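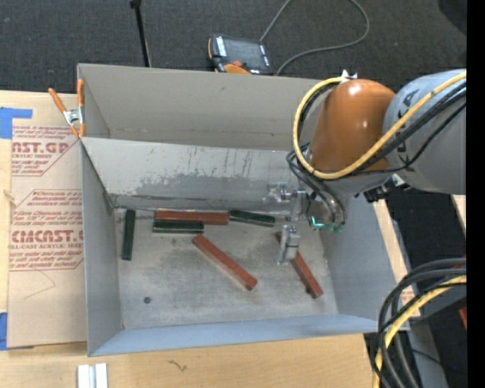

Bin picking at the open day: the gripper over the reddish-brown and dark green bars.

I went along to the open day at Tekix on Friday mostly for the free coffee and because my neighbor's girl works in their office, and I came home with a page of notes for my own garage. You wouldn't think a robot arm has much to teach a person who mainly fixes chairs and hunts for the right screwdriver, but I stood by that bin for the better part of the morning and kept getting ideas!

Sigrún Arnardóttir was running the demonstration, and she was very patient with all of us leaning over the rope. She told us the arm has to find one bar, work out which way it's lying, and come down over it without bumping its neighbor. The bars that lie by themselves are the easy ones, she said, and the ones tucked up against a wall or against each other are where the trouble starts. Well, that's my parts drawer to a T. So, tips from the visit, in no special order.

Leave finger room. If your drawer is so full that you have to dig, take a third of it out and put it in a second box. I did this with my hinges on Saturday morning (86 of them, would you believe, and I own one house) and I can now pick up a hinge without bringing four others along.

Use a wide, shallow bin for the things you reach for often. Deep jars look nice on a shelf but you end up tipping them out on the bench anyway. An old roasting pan does very well.

Put a divider in at a slant. The bin at Tekix has a sloping panel across it, and I liked that so much I cut one for my own out of a scrap of shelving. Small pieces slide down to the front where your hand is. Sand the bottom edge to match the slope so that washers don't creep underneath, and try it dry before you fix it.

Clamp before you fuss. They had a spring clamp with orange handles gripping the corner of the bin, the same sort I have hanging over my bench and never think to use. Two of those will keep a box or a cutting board from wandering while you work. Keep them where you can get one with your left hand.

Leave the paper on acrylic sheet until the very last minute. There was a piece on the table beside the bin with its printed paper still on. I peeled mine early when I made the window for the chicken coop, and every grain of grit on the bench found it. You can mark your cuts right on the paper with a pencil, too.

Blue tape along the edge of a sheet holds it down for light jobs. Press it with your thumbnail, and pull it off slowly, back over itself.

Give cords a generous loop. The yellow cable on the arm goes around in a big easy curve, and Sigrún said a tight bend at a joint is asking for a new cable. My drill cord had a kink right at the handle, so I've rehung it over a coffee can screwed to the wall.

They'll have the doors open again in September, from 10 until the coffee is gone. Wear comfortable shoes, the floor by the loading door is hard on the knees, and park on the Lund side if you can.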